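Radish seed: sowing depth and pithy roots
Growing > Root crops

plutano
Wednesday, 19:40
Third sowing of the year has gone the same way as the second. Variety is Nisitz, bought as a 100-seed packet. Sown at 2 cm in a raised bed, thinned to 5 cm. Tops are fine, roots are small and the larger ones are pithy. Soil is sieved compost over clay. Is depth the problem, or the spacing?

S. Lahlou
Depth. Two centimetres is too much for a small round type. The stem stretches before it swells and you get a long neck with not much under it. Sow at 1 cm and firm the row.

brerkuma
Disagree. I sow at 2 cm every May on light soil and the roots are round. Pithiness comes from age and uneven watering — depth has nothing to do with it. How many days from sowing to lifting?

plutano
Longest was 9 weeks. Watering by can, when I remember.

brerkuma
Then that is your answer. A small round type should be out of the ground in four or five.

Small and red, like this one over the plate.

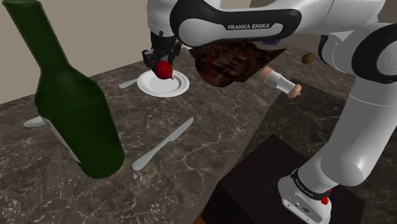 Re: sowing depth and pithy roots (page 2)

S. Lahlou
Nine weeks explains the pith. It does not explain the small ones. Was the compost fresh? Too much nitrogen gives leaf at the expense of root, and you said the tops were fine.

plutano
Fresh, yes. Aaltonen multi-purpose, whole bed filled in spring.

Yi-chun Man
I would look at spacing too. 5 cm is adequate in full light. My plot is shaded after three in the afternoon and I had to go to 8 cm before the roots filled out. Last year I lifted 171 from one bed at that spacing and threw away very few.

brerkuma
8 cm is a waste of ground for radish. Fix the watering first and change one thing at a time, or you will not know which it was.

S. Lahlou
Agreed on one thing at a time. I would still start with depth.

plutano
Will split the next row: half at 1 cm, half at 2 cm, same spacing, watered every second day. Lifting all of it at five weeks.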